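Weighing day! I found one white tray to sort everything into and I'm already way too happy about it.
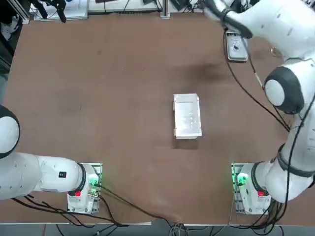 My rule is one kind of thing at a time, weigh it, write it down, move on. The Flevard beads come first — 200 in the bag, supposedly.

2/ Small clear pieces are the hard ones. I love them, but put one down and you'll be patting the table for it. Scale and lidded bin on one side, tray off to the right, and it all goes so much faster. 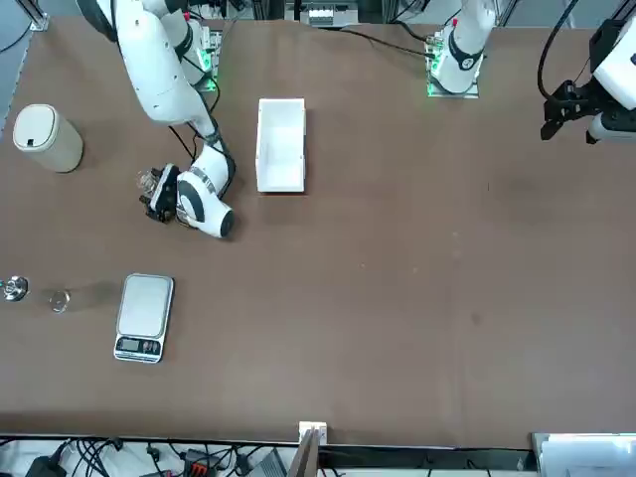 3/ Zero the scale every single time. I skipped it once in April and had to redo 60 bags!!

4/ Still want a second tray the same size. The Siselis ones look great but only come in packs of 9.
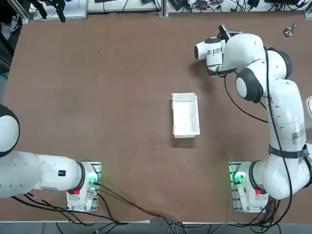
Vemik: do you weigh the bag too, or tip everything out first?

Tip it out! Bags vary more than you'd think.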